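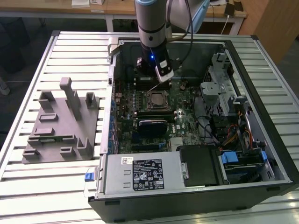
Harasym 500 Soccer Rebounder

Item 1119
Made by Stolbridge
$767, ground anchors and carry bag included

Of everything we've had out on the grass this year, the Harasym 500 is the one people keep walking back to. It's a two-sided rebounder for soccer, 6 feet tall, with a tight net on one face and a looser, angled net on the other. You pass into it, it passes back. Simple stuff, but the way the ball comes off it is a real pleasure, and once you find your rhythm it's very hard to stop (ask anyone who has tried to lock up the field while So-yul Ko is on it!).

The tight side is for first touch and quick passing. Hit it along the ground with the inside of your foot and the ball returns along the ground, firm and true, right at the pace you gave it. Stand closer and you'll be playing one-touch before you know it. Stand further back and you can work on opening up your body, taking the ball across you with the back foot and striking again with the other one.

The loose side is a different animal. It leans back, so the ball pops up, and how high depends on where you hit it. Low on the net gives you a chest-high return. Up near the top bar you get a looping ball that's perfect for headers and volleys, or for keepers who want high catches without needing a teammate to serve every single one.
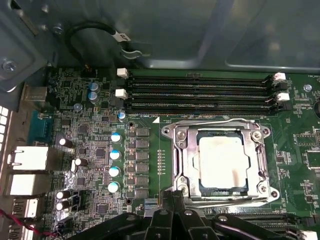

Goalkeepers, by the way, may get more out of it than anyone. Algirdas Zariņš runs the keeper sessions at Stornavance and uses the loose side nearly every Thursday. His favorite drill is to have the keeper face the net, toss a ball past their shoulder and make them deal with whatever comes back. The bounce changes just enough from ball to ball to keep them honest, and the younger ones love it.

What you get

Main frame in four sections, powder-coated steel
Tight net and loose net, both already fitted to their side rails
Bungee cords for the full edge, plus a few spares
Ground anchors for grass
Two sandbag sleeves for turf or indoor floors (sand not included)
Carry bag with shoulder strap
Printed setup sheet

Setting it up

The first build takes a while. Set aside a good half hour and have a second person with you for the top bar. The sections push together and lock with spring buttons, and those buttons are stiff when they're new. After that it goes quickly. Leave the nets on the side rails when you pack it away and the next setup is mostly a matter of standing it up and hooking the corners.

Start with the cords loose all the way around, then tighten from the middle out to the corners, a little on each side. If one corner is tighter than the others the ball will drift that way. Umut Ağca likes his very tight and swears by it for passing drills. We prefer one notch looser, which is kinder to smaller players and lighter balls.
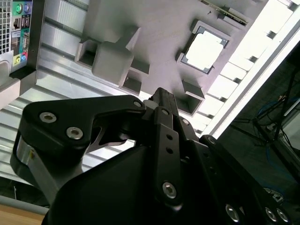 Matte black gripper plates with silver hex socket screws.

Who it suits

Players from about eight years old and up will be fine on either side. For younger kids we'd go with the smaller Gernero, which folds flat and can be moved by one adult with no fuss. The Harasym is a heavy piece of kit. That weight is what makes it so good to play against, but you won't want to carry it across three fields after practice.

Size 4 and size 5 balls both work well. Futsal balls come back a bit dead off the loose side and nicely off the tight side.

Drills we keep using

Two-touch, both feet: receive with the left, pass with the right, then swap after a minute.

Third player: two players and the net. Player one passes into the net, player two takes the return and lays it off, player one finishes into a small goal. Hyun-seo Woo starts nearly every session with this one and the noise level tells you how much they enjoy it.
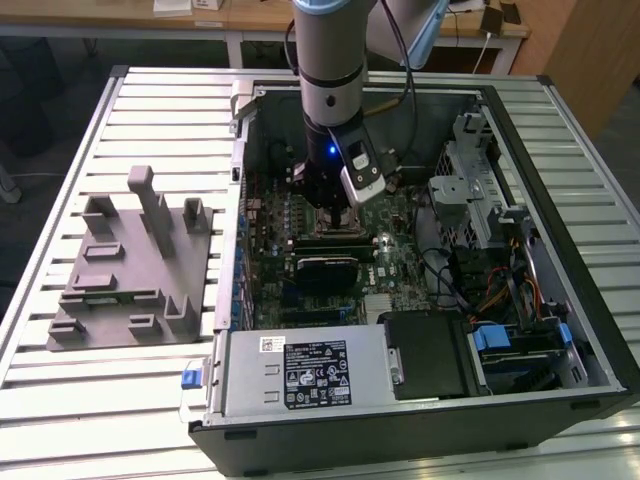
Turn and go: pass in, check over your shoulder while the ball is on its way back, and turn out on your first touch. Put a cone on each side and have a friend call a color.

Volley ladder: loose side only. Start with five clean volleys from close in, take a step back, and do five more. Aníbal Castaño has held the record since February and would like it known that he's still taking challengers.

Care

Steel parts can stay outdoors through the season. Bring the nets in over the winter, let them dry fully before bagging them and keep them away from anything with a motor and a blade. Replacement nets and cords are sold separately for both sides. Check the spring buttons every now and then, and wipe the grit out of the joints before you push the sections together.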